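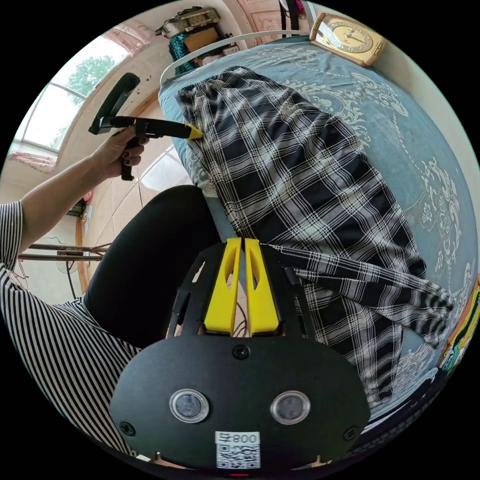 Figure 3. A trouser-folding demonstration in a home bedroom, seen from the wide-angle camera on one of the two hand-held grippers.

3.2 Collecting demonstrations in homes

All demonstrations in the Mallalholm set were given by hand. The demonstrator holds a gripper in each hand and does the task with the yellow fingers only; bare hands may touch the cloth between episodes but not during them. Each tool carries its own camera, fixed behind the fingers, so that the view at training time matches the view the policy will have when the same fingers are mounted on an arm. We did not use a head camera or any camera fixed in the room.

The main reason for choosing hand-held tools over remote control was speed. In a pilot run in January we asked the same people to fold garments with the Prillico two-arm remote control station and with the hand-held tools. Remote control gave cleaner joint data, as the arm's own limits were respected by design, but people worked slowly and tended to drop thin cloth when closing the fingers. It also tied the work to one laboratory bench. The hand-held tools could be taken into homes, and the cloth could be folded on whatever surface was there.

The full set holds 3,739 episodes from 30 homes, of which 200 episodes were held back for testing. Homes, and not episodes, were used as the unit of the split, so no bed or bedspread in the test part appears in training. Garments were limited to trousers, shirts and towels. Trousers proved the hardest of the three. The two legs slide over each other, a gathered waistband does not lie flat, and a leg that has crossed under the other must be freed before the first fold can be made.

Figure 3 shows several conditions that are common in the set. The plaid trousers lie on a patterned bedspread, with one leg section passing beneath the wider part of the garment. The second gripper is held out towards the waistband end, and its yellow tip is at the edge of the cloth just below the elastic. Both the garment and the bedspread carry strong patterns, and methods that find cloth edges by colour alone did poorly on pairs of this kind. We made no attempt to clear the room or change the bedding. Demonstrators were told to leave household items where they were unless these lay on the garment.

The wide lens was kept in spite of its heavy distortion. With a narrower lens the other gripper left the view for long stretches, and the policy then had to guess where its partner was. With the wide lens the fingers of the tool stay at a fixed place low in the image – a useful anchor for calibration – and the far hand is often in view as well. Images were passed to the network without being straightened. A mask was applied to the black corners only.

Each episode starts with the garment spread on the surface and both grippers open. Demonstrators were asked to pause at the start, to grasp one layer or all layers but never an unknown number, and to move both tools together when lifting an edge. An episode was dropped if tracking was lost on either tool or if a finger slipped off the cloth and was not brought back. These rules removed 113 episodes, which are not part of the total given above. Failed grasps followed by a second try were kept, and Section 5 reports the effect of leaving them out.

Finger width was taken from the video itself, and tool position from the camera and motion sensor using the Zirnoreo tracker with its default settings. The two tracks were then placed in a shared frame of reference at the first image of the episode. Small errors in this step matter more for folding than for single-hand tasks, as they change the distance between the grippers and so the tension in the cloth.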